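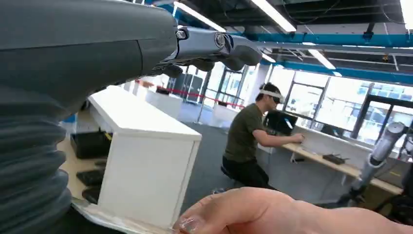
Why doesn't it hurt when you cut your fingernails, asks Corey Rutherford, when it hurts so much if you shut one in a drawer?

Oh, I love this question, Corey! I shut my thumb in a drawer when I was five (the big kitchen one at my grandma's house in Mulmont, full of spoons) and I can still remember the noise I made. The dog hid. And then that same week my mom trimmed my nails and I didn't feel a thing. So let's have a good look at nails, and we'll get to your drawer along the way.

What is a nail made of?

Nails are made of stuff called keratin. You say it KAIR-uh-tin. Your hair is made of it too, and so are a horse's hooves, a bird's feathers and the claws on a cat. The tough top layer of your skin has plenty of it as well. So your nails and your hair are sort of cousins, even though one is hard and flat and the other gets in your eyes when it's windy.

The part you can see and tap on the table is called the nail plate. It's built from lots of flat, dead cells squashed tightly together, a bit like the pages in a closed book. Dead sounds creepy, I know, but it's fine! Those cells were alive when they started out. They filled up with keratin, got hard, and died, and now their job is to lie there being tough. There are no nerves in them, and nerves are what carry the "ouch" message to your brain. When you snip off the end, there's nothing in that bit to send a message.

So what about the drawer?

Underneath the nail plate is soft skin called the nail bed, and the nail bed is very much alive. It has nerves and it has tiny blood vessels, and those vessels are the reason many people's nails look pinkish. When a drawer squashes your finger, it squashes the nail bed too, and all those nerves start shouting at once. Sometimes a little blood leaks out and gets trapped under the nail, and you get a dark purple or black patch. I had one of those for months. If your nail ever gets a really sore bump like that, show a grown-up right away.

Where does the new nail come from?

People often think nails grow at the tip, where we cut them. Nope! They grow from the other end, under the skin just behind the place where your nail begins. There's a sort of nail factory hiding in there, called the matrix. It makes new cells all the time, and the new ones shove the old ones forward, toward your fingertip.

Look at your thumb. Can you see a pale half-moon at the bottom of the nail? It's the front part of the matrix peeking out, and it has a fancy name, the lunula, from the Latin for "little moon." If you can't see one, don't worry. Lots of people have them only on their thumbs, and some people's are all tucked away under the skin.

How fast do they grow?

Slowly! A fingernail usually grows about 3 millimeters in a month. You'd never catch it moving, even if you sat and stared (I tried this once, lasted 19 seconds, and went to get a sandwich). Toenails are even slower. If you lose a fingernail, it can take half a year to grow all the way back, and a big toenail can take a year or longer.

Would you like to see it for yourself? Try this. Ask a grown-up for some nail polish and put one tiny dot on your thumbnail, right down near the skin. Measure from the skin to the dot and write it down. Measure again a week later, and the week after that. The dot will creep toward the tip. I did mine on March 7, 2018, with bright green polish, and by April my dot had moved up and I was ridiculously proud of it. Polish chips, so you may have to touch up your dot now and then. Try to put the new one exactly on top of the old one!

What are the little white spots?

My cousin Lewis used to tell me they meant I hadn't drunk enough milk. Sorry, Lewis! Most of the time they come from a small knock to the matrix, back where the nail was being made. You've usually forgotten the bump by the time the spot shows up. It rides along with the nail until it gets to the end, and then you cut it off.

What are nails for, anyway?

Well, they guard the ends of your fingers, which get bumped a lot. They also help you feel things. When you press a fingertip against something, the nail sits behind it like a little backboard, and that helps you pick up small stuff like a pin or a grain of rice. And they're wonderful for scratching itches, peeling oranges and getting stickers off the back of a book.

Keep yours clean and try not to chew them. Germs like to hide under there, and I don't want to think about what else was under mine when I was little. Mostly mud, I hope.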